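Subject: Re: [clirnalau-gardens] Shared seed potatoes and the March order
From: Boris Kováčik
To: clirnalau-gardens

Thanks for the quick replies. I'll answer the points in the quoted message one at a time.
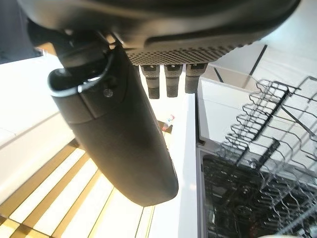

On the order itself, I can still change the amounts until the end of February. After that Madeck packs for everybody in our area and they don't take changes. If you want more or less than last year, write to me off list with your plot number and the variety.

> Boris, I have a few questions before I sign up again. Last
> year my early ones rotted at one end of the bed and did fine
> at the other. Is that the seed or the soil? Also, do we really
> need to chit them for weeks, or can they go straight in? And
> is the price the same as last time?

Is it the seed or the soil: I would bet on the soil. Your bed is on the low side by the Duan ditch and the far end stays wet well into spring. The same bags went to plot 40, which is up the slope, and there was no rot there. You could raise the wet end by a few inches with the leaf mold behind the shed. Plant that end last, even two weeks later than the rest. Potatoes in cold mud will sit and go soft no matter who grew them.

Chitting: for earlies I do it, for the main crop I don't bother. Egg cartons on a cool windowsill, eyes up, out of direct sun. If the shoots get long and white, the room is too dark or too warm. You want them short and dark green or purple. I have planted main crop straight from the bag most years and lifted them the same week as people who chitted theirs.

Price: the potatoes are the same as last year. Delivery went up by 4 dollars for the whole order, and we split that evenly.

A correction to my last message. I wrote that the full order was 315 pounds. It is 351. I switched two digits, and the bill we paid was for the right amount, so there is nothing to settle.

Bags this year come in two sizes again. I will put them in the shed with plot numbers on tape. Please don't leave them in there once the nights warm up, as last year two bags sprouted through the netting and had to be cut open.

One more thing, for those who asked about spacing. I went to 15 inches between plants in the row last season and got fewer but larger potatoes. If you like small ones for boiling, go closer, 10 or 11 inches. Leave enough room between rows to hill them up – I use the width of my rake and a bit more.

The Hito tiller is back from repair and starts on the second pull. It was 110 dollars for the carburetor and a new belt, paid out of the tool money. Please drain the fuel if you are the last to use it.

Boris
plot 12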